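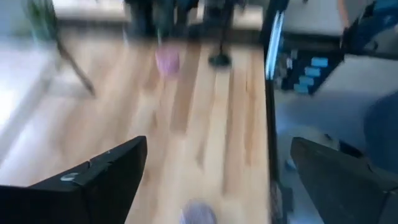

FAQs > Baking & Thickeners > Psyllium Husk

How much do I use in bread?

I start with 2 tablespoons of whole husk to a standard gluten-free loaf, mixed into the water first and left until it goes thick and gloopy (it looks awful at this stage, carry on!). If you've bought our powder instead, use a bit less, as it soaks up far more liquid spoon for spoon.

Why has my loaf gone purple?

Ah, the purple loaf! I get this one every week. Some psyllium does it when it's baked and it's harmless. Our Tretmont husk, item 844, is the blonde one and in my oven it stays a nice ordinary brown. Songül Uysal wrote in to say a squeeze of lemon helped hers, so that may be worth a go.

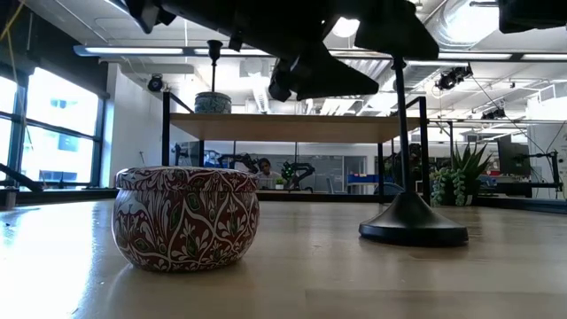
Red floral tin and black candlestick

Is it the same as xanthan gum?

No, though they do a similar job. Xanthan is much stronger and you only want a pinch. Psyllium gives you a dough you can shape with your hands, which is why I like it for rolls and flatbreads – for cakes I'd still reach for the xanthan.

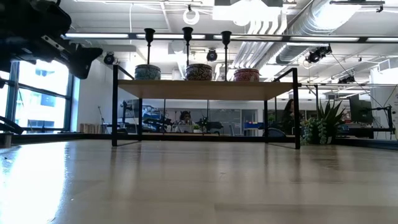 Can I put psyllium husk in a smoothie?

A teaspoon is plenty for one glass. Blend it in last and drink it straight away with another glass of water afterwards, because it carries on thickening. If you take regular medicine or have trouble swallowing, please have a word with your pharmacist first.

How should I keep it?

Somewhere dry with the lid on tight, and always use a dry spoon.
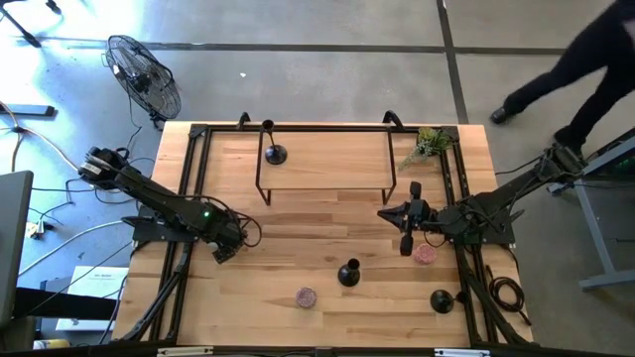

Rolling out is where most people get cross with psyllium dough, me included. It sticks to everything for the first seven minutes or so of its life and then, once it's rested, it behaves. I oil the surface lightly and skip the flour. A pale butcher-block top like this one suits it nicely, and you've got plenty of room to roll a flatbread out thin. Scrape up any bits before they set, they're murder to shift later.

Do you sell bigger bags?

We do, just email Archie Lindsay at Deralik and ask for the trade list. The next lot of large bags is due in March.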